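Wipe the Board First

When the shop at Trasta wrote its first rules for recording hand-held gripper sessions, the document ran to 55 items. Most operators never got past the second page. The version in use since November fits on one sheet, and Osvaldo De Luca, who wrote both, says the short one took him longer.

De Luca runs the recording floor, where people use hand-held grippers to carry out small tabletop jobs so that robot arms can later be trained on the footage. He came from a packaging line at Leone, where every shift started with a signed checklist. He expected the same habit to carry over.

"On a packaging line a bad start gives you bad boxes, and you see them," he says. "With us you might find out a month later, when somebody goes to use the recordings."

The event that changed his mind was a review of 3,000 clips made under the old rules. Reviewers set aside 261 of them. A few had hardware faults. The larger share had to do with the state of the table: leftovers from the job before, a tray put back in the wrong spot, tape that had been moved and not written down. 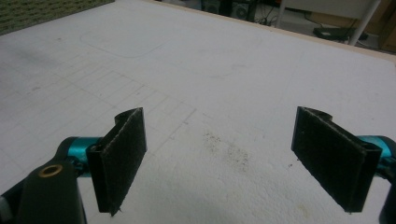
Surface condition now has its own line on the sheet, and it comes before anything about the gripper itself. The operator looks over the work area from the height of the fingers, the way the tool will see it, and logs what is there. Small brown and dark specks in the middle of a white board, like the ones between the two finger pads, count as an entry. So do faint pencil lines, if they are going to stay. The rule does not demand a spotless table, and some jobs involve crumbs or scraps by design. It asks that the log say which kind of session it is.

Finger pads come next. Wear is allowed, within limits set by a reference pair kept in a drawer, and operators compare by eye. Pads are changed in pairs. De Luca tried a rule based on hours of use and dropped it, as two people could put the same pad through very different treatment in one afternoon.

The third part covers the room. Cables stay out of the walking path. Furniture can be in view, but it should not be moved partway through a set of clips without starting a new one.

Custach, a smaller outfit that records kitchen tasks, borrowed the sheet and changed it. Its operators do a full check every 25 clips and a quick look in between. De Luca thinks that is too often for his floor, where the jobs are longer. Plaltico went the other way and put the check in software, with a prompt that has to be cleared before recording can begin. Operators there got used to clearing it without looking up, and the company has gone back to paper for the surface check.

There is still no agreement among the three on who signs. At Trasta the operator does. At Custach a second person has to, which is hard to manage on evening sessions. De Luca would like a common form, with the same words for the same faults, so that recordings can be shared without someone rereading the notes. A draft is going around. It is two pages long, and he has asked for cuts.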